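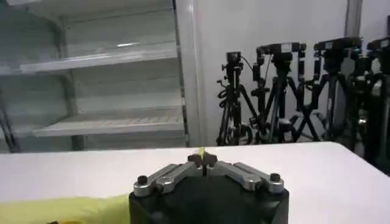 White table, pale yellow cloth, empty shelves behind.

Call for participants: cloth folding and table clearing, Staniforth room

Prilevis is looking for nine people to fold, wipe and put away ordinary household things at a white table for an afternoon. We've read plenty of claims about the one right way to fold a cloth. We don't believe most of them, including the ones in our own Brustance handbook, and we'd like to watch people who never read it.

You don't need to be tidy. If you have taught a folding course or sell storage boxes, please sit this one out – we know what you'll say.

Each session has nine short tasks. Most start with a cloth in a heap and end when you say you're done. We won't tell you what "done" means. The last round of the study, in December, gave us 3,354 folds and very little agreement, so don't expect us to announce a winner.

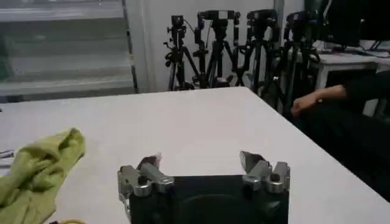

Fitari, commenting under the first posting of this call, asked whether anyone folds a cleaning cloth at home at all, and said a heap by the sink had served fine for years. Fair point. Heapers are welcome and may leave the cloth as they find it.

Pay is a flat 500 for the afternoon in Brustance store credit. It can't be swapped for cash, so decide whether that's worth your time before you write.

Apply by 21 May 2022 through the Prilevis contact page. Put "Staniforth table" in the subject line and tell us what you do with a used cloth at home. Two sentences will do.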